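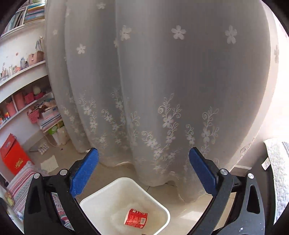

Flowers above, sprigs and tendrils below, and a scalloped hem that comes down close to the tiles.

Sheers, hems and a good tablecloth

I promised in the last newsletter that I would write something on sheer curtains, and then January got away from me, as it always does, so my apologies to those of you who have been waiting with a pair of scissors in one hand and a packet of pins in the other. So many of you wrote in after the piece on linings (the envelope on my desk is quite fat, and I have read every one!) that I thought I had better do it properly and give it a bit of room.

The question that came up most was about length. Plain voile is easy enough, you cut it off at the bottom, turn it up and nobody is any the wiser, but an embroidered sheer with a shaped hem is another matter altogether. All the lovely work is at the bottom, and if you take your scissors to that end you lose the very thing you paid for. So with a curtain like this one, where the lower half has its branches and blossoms and those curly little tendrils, any shortening has to be done from the top. Unpick the heading tape, take off what you need, and put the tape back on. Then you find out about the flowers. Appliqué petals near the top edge have a way of sitting exactly where you want to cut, and I would always lay the whole width out on a clean floor and look at where each one falls before doing anything rash. If a flower is going to be sliced in half, it is often kinder to fold the extra to the back and stitch it down behind the heading than to cut at all. It makes for a thicker top, I grant you, but once it is gathered up you will be hard pressed to notice.

Stefaniia Antoniuk wrote me a long and very funny letter about her own front room, where she had a drop of 93 inches and a pair of curtains that had been sold to her as fitting it. They did fit, for a fortnight, and then they went through the wash and came out fitting the windowsill. I felt for her. Her advice, which I pass on gladly, is to wash before you hem, however impatient you are and however many people are coming for Christmas, and to hang the curtains up unfinished for a few days so that the weight of the embroidery can pull them down as far as they are going to go. She also says that a hem which only just clears the floor looks a good deal better than one that stops at the skirting, and I have to say I agree with her. It takes more care with the hoover, but the folds hang so much more gracefully when they have somewhere to go.

On washing, I will repeat what I have said before, as there are new readers since the autumn (we are up to 362 of you now, which I find hard to believe, and a special hello to those who joined at the Hutsuliak open morning). Shake the curtain outside first. Take out every hook, and then go round once more for the hook you missed. Put it in an old pillowcase with the end tied, give it a cool wash with very little powder, and don't spin it hard. My machine goes down to 700 and even that is more than I like for anything with stitched-on petals. Hang it back up damp and let it dry at the window, smoothing the edge with your fingers as you go. If a petal has curled over, a damp cloth and the tip of a barely warm iron from the wrong side will usually persuade it flat again.

A word about fullness too, as it was asked twice. Plain fabric can be gathered as tightly as you please, but with a large pattern you want fewer and softer folds, or the flowers vanish into the creases and all you see is the edge of a petal here and there. I like to hang the curtain, step right back to the other side of the room, have a sip of tea and then move the gathers along the rail until a few of the blossoms are sitting on the front of a fold where they can be looked at. It is a fussy ten minutes and I enjoy it enormously. You do have to do it again each time somebody draws the curtains in a hurry, but I have made my peace with that.
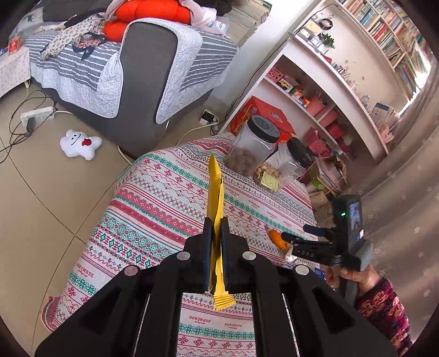 Tablecloths were the other half of my postbag, and mostly what people wanted to know was whether a busy cloth can live in the same room as a fancy curtain. I think it can, and very happily, as long as one of the two keeps to quiet colours. A pale curtain asks very little of the rest of the room, so the table can be as cheerful as you like. I am rather taken with the banded sort of cloth, with its snowflakes and zigzags and diamonds in red, pink, green and purple on white, and HANDMADE in red between the bands. You could leave a couple of jars of nuts and nibbles standing on the end of it, and a packet of something for whoever drops in, and the table would look ready for company without any real laying at all. The snowflakes needn't send it back to the cupboard on Twelfth Night either, to my way of thinking. There are little flowers in among them, and that will do me until spring.

Afiq Ginting, who many of you know from the remnants stall at Clevetti, tells me that printed cloths are much more forgiving than woven ones if you want to cut them down for a smaller table. The trick is to follow the bands. Find the one nearest to the size you need, cut a good margin outside it, and let the band itself be your border, mitring the corners if you have the patience. He likes at least 12 inches of overhang for a dining table and rather less for one in a narrow kitchen where people brush past with plates. I asked what to do with the strips left over and he looked at me as if I had asked what to do with cake. Napkins, bunting, covers for jam jars, a loop for the back of an oven glove. He has a biscuit tin full of them.

For those wanting supplies, the Stenex shop has heading tape by the metre again after the long gap, in the narrow and the deep, and Wesutier have said they will put by a box of odd curtain hooks for our readers if you mention the newsletter at the till. Please bring your own bag for the hooks, as they do get everywhere.

Next time I hope to get on to roller blinds, and to the gentleman who asked how to get candle wax out of lace, which needs a column to itself. If you have a curtain you are proud of, or one that is giving you trouble, do write and tell me about it, and put your measurements in if you want me to do the sums. Letters to the usual address, please, and if you could write on one side of the paper only my eyes would be very grateful.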